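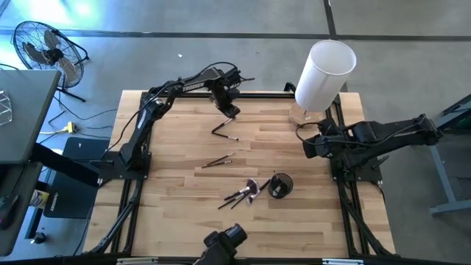
Butcher-block table in mixed tan, honey and brown grain

Dramance Worktop Oil, clear, product no. 1604

Dramance is a clear finishing oil for indoor wooden surfaces that get daily use: kitchen worktops, workbenches, dining tables, shop counters and solid chopping surfaces fixed in place. It soaks into the wood and dries within the top layer, leaving a low sheen. It contains no pigment. The wood will look darker and a little warmer after the first coat, much as it does when you wipe it with a damp cloth, and it will stay that way.

We make two versions. Clear (1604) is the one described on this page. The matt version has its own page and its own drying times, so please don't use the instructions below for it.

Where to use it

Dramance suits beech, oak, ash, maple, walnut, birch and most other hardwoods. Pine and other softwoods take it too, but they drink a good deal more on the first coat and can go patchy around knots. Try the underside first.

It works well on block tops made from many strips glued side by side. Strips in these tops often come from different trees, and the pale ones and dark ones will take up oil at different speeds. Go by the thirstiest strip when you decide whether a surface has had enough.

Do not use Dramance on veneer thinner than a fingernail, on laminate, on varnished or lacquered wood, or outdoors. It is not a floor oil. People do ask, and the answer is that it won't stand up to grit and shoes. Our floor products are listed at the foot of the page.

Preparing the surface

Bare wood should be sanded along the grain, finishing with 200 grit paper. Going finer closes the surface and the oil sits on top, where it turns sticky. Take care where strips meet end to end, as a sander held too long in one spot will leave a dip that shows up as soon as the oil goes on.

Remove all dust with a brush and then a vacuum. A dry cloth picks up what's left. Avoid tack cloths, some of which leave a waxy film.

Wood that has been oiled before can be oiled again without going back to bare timber. Wash it with a mild soap solution, leave it to dry overnight, and give it a light rub with a grey pad. If water still beads on it after that, the old oil is sound and one thin coat will do.

Old varnish has to come off completely. Check the corners and the back edge against the wall, where it tends to survive.

Applying the oil

1. Stir the tin well. Do not shake it.
2. Pour a small amount on to the wood and spread it along the grain with a lint-free cloth or a flat brush.
3. Leave for 15 minutes. Add more oil to any areas that have gone dull.
4. Wipe off everything that has not soaked in. The surface should feel nearly dry under your hand.
5. Leave overnight with a window open.
6. Rub lightly with a grey pad and apply the second coat in the same way.

Two coats are enough for a table. Worktops around a sink need a third, and end grain wherever it is exposed should be given oil until it stops taking any. Do the edges of sink and hob cut-outs before fitting. They are very hard to reach afterwards.

Oil the underside as well, at least once. A top sealed on one face only will take up moisture unevenly and may cup. This is the most common cause of the complaints we get about warped tops, and the fault is rarely in the timber.

Drying

Touch dry: overnight at normal room temperature
Light use: after two days
Full hardness: after two weeks

Cold rooms slow everything down. In an unheated workshop or garage, allow twice as long between coats — more if the floor is bare concrete and the weather is damp. During the first two weeks keep standing water, hot pans and wet cloths off the surface, and don't cover it with an oilcloth or a mat.

Looking after it

Wipe with a cloth wrung out in plain water or mild soap. Dry it afterwards. Scouring powder, bleach and strong degreasers will strip the oil, and so will a dishwasher tablet left on a wet patch.

A kitchen worktop wants a fresh thin coat twice a year, a table once. Dull or rough areas can be done on their own between times. Black marks near taps come from iron and water together, and they need sanding out before you oil.

Safety

Cloths soaked in oil can heat up and catch fire by themselves. Lay them flat outdoors to dry, or put them in a bucket of water, before throwing them away. Never leave them in a heap or push them into a bin.

Keep the tin away from children. Wear gloves if your skin is sensitive. Once fully hardened, the finish is suitable for surfaces where food is prepared.

Sizes and storage

Small tin: 200 ml, for repairs and chopping surfaces
Standard tin: 1 litre
Trade tin: 2.5 litres

Close the lid firmly. A part-used tin forms a skin in time; lift the skin off whole and strain the oil underneath through an old stocking. Frost does not harm it, but bring it back to room temperature before use.

Ordering

Bralley stocks all three sizes. Orders placed before noon leave our Drastville warehouse the same day. We can't send oil by air. Trade customers should contact Rania Smadi for account prices. Questions about timber, stains or a finish that has gone wrong should go to Jordan Parsons, preferably with a note of what was on the wood before.

Page last revised Tuesday, August 9, 2022.

Contact | Delivery and returns | © Bralley | Back to top

Related products
Dramance Worktop Oil, matt
Dramance Maintenance Soap
Çetinkaya flat oil brush, wide
Çetinkaya flat oil brush, narrow
Grey rubbing pads, pack of 10
Bralley Floor Oil, natural
Bralley Floor Oil, white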